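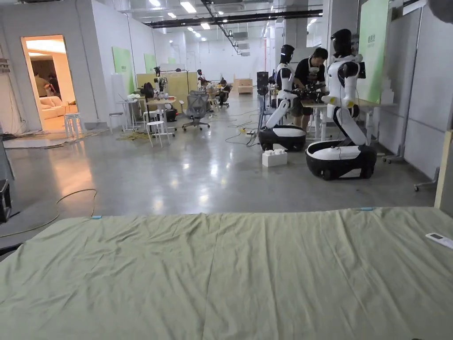
3.2 Bedding and the fastening of sheets

The second group of objects in our study is the bed and what lies on it. In the households of Clultham and Skála we recorded 68 beds, of which the larger part had a flat sheet and no fitted one. A flat sheet does not stay in its place by itself. It moves when a person turns at night, and it moves again when somebody sits on the side of the bed to put on shoes. People know this well, and they have several ways to deal with it.

The most common way is tucking. The sheet is folded under the mattress on the long sides first and then at the foot. The second way is to fasten the sheet with clips, such as the two light-blue ones at the far edge of the sheet in Figure 4. Clips were used more often on large mattresses, where one person alone has difficulty to lift the corner. One respondent in Skála told us that she stopped tucking after an injury of the wrist and has used clips since that October.

Figure 4. Large mattress with pale green sheet, two clips and a remote control.

We also noted creases. In our coding, a crease is "long" when it crosses more than half of the mattress, and "short" in all other cases. Long creases, both diagonal and horizontal, can be seen in Figure 4. It would be wrong to read them as a sign of poor bed-making - a sheet that was dried on a line and not ironed can show such creases also when it is pulled tight.

The third point concerns small objects left on the bed. Remote controls were the most frequent, before telephones and glasses. They were usually found near one side of the mattress, as the white one in Figure 4. Respondents said that they remove such objects before they change the sheet, but in 8 of the observed changes the object was only moved to another part of the bed and then moved again. We count this as one interrupted task and not as two tasks (see the coding rules of the Terkwood survey, which we follow here with small changes).

A full change of the sheet took roughly 160 seconds when the sheet was tucked. For clips we do not give a mean value, as the number of cases is too small.

Comments

drinirwood_reader
In my family we fold the foot end first and the sides after. Did you record the order for every bed?

M.
Is "long" measured on the diagonal also, or only across the width? Section 3.2 does not say.

linenpress
We tried clips for 2 years and went back to tucking. They came off each time the mattress was turned.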